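# A kitchen behind the bus station
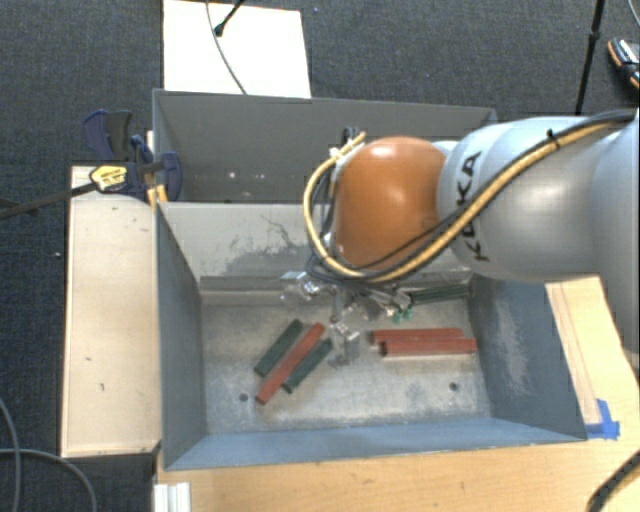

*Grey metal bin, with a KUKA arm above it.*

Okoth is the newest place to eat in Torotlow, and you can pass it three times before you find the door. The owner received me at the table beside the kitchen and asked me not to print her name. "The name on the sign is enough," she said.

She cooked for 11 years in Pristville before she came here. I asked why she left a bigger town. "In Pristville I had 41 seats and I never saw a face," she told me. "Now I can see from the stove if a person leaves the fish."

The fish is the dish most people order. It comes whole, with a sauce of tomato and tamarind, and you eat it with your hands if you wish. I asked about the sauce and she laughed. "I will tell you tamarind. The rest you must guess."

The menu is short, only 3 main dishes, and it changes when the market changes. Some guests have complained about this. She does not seem worried. "If the beans are not good, I do not sell beans. They can be angry with me, I accept it."

We spoke also about prices, which are a little higher than at Kidero, the grill across the square. She agreed at once. "Yes, Kidero is cheaper. I eat there on my free evening. Their goat is very good." For her the two places are for different evenings — one is quick and loud, and in the other you stay until the candles are short.

The desserts are the weak point, in my opinion, and I told her so. The coconut cake was dry. She wrote it down on the back of an order slip and asked if the cream was also a problem. It was not.

In October she will open for lunch as well, with soup and flat bread. For now it is dinner only, and it is better to reserve.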